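Buy the print you like, not the one that matches the sofa

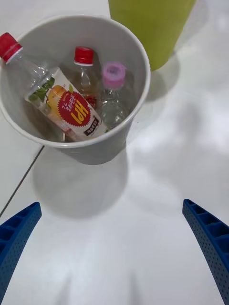 I've had the same argument with friends for years, and I lost it again last weekend in Liew. They'd measured the wall, picked a cushion and gone looking for a picture in the same shade of blue. I mean, why? You'll change the cushions by May!

My own favourite is a harbour print from a little shop called Zivine. It cost me 33 pounds, the frame cost over 180 (don't ask), and it goes with absolutely nothing in my front room. The sea is a sort of mustard colour. I've moved it 3 times and I still stop to look at it when I'm meant to be hoovering.

Shops don't help, mind you. Most of them sort prints by colour now, so you never find out who made the thing or what it's of. I'd much sooner flick through a messy box – even a dusty one – and come home with something odd.

Measure the wall by all means. Then put the paint chart away.

14 shares | 2 comments

Related
Is a big frame ever worth it?
An afternoon at the Fovness print fair
Hanging pictures on bumpy walls

© Jirketti | Contact | Back to top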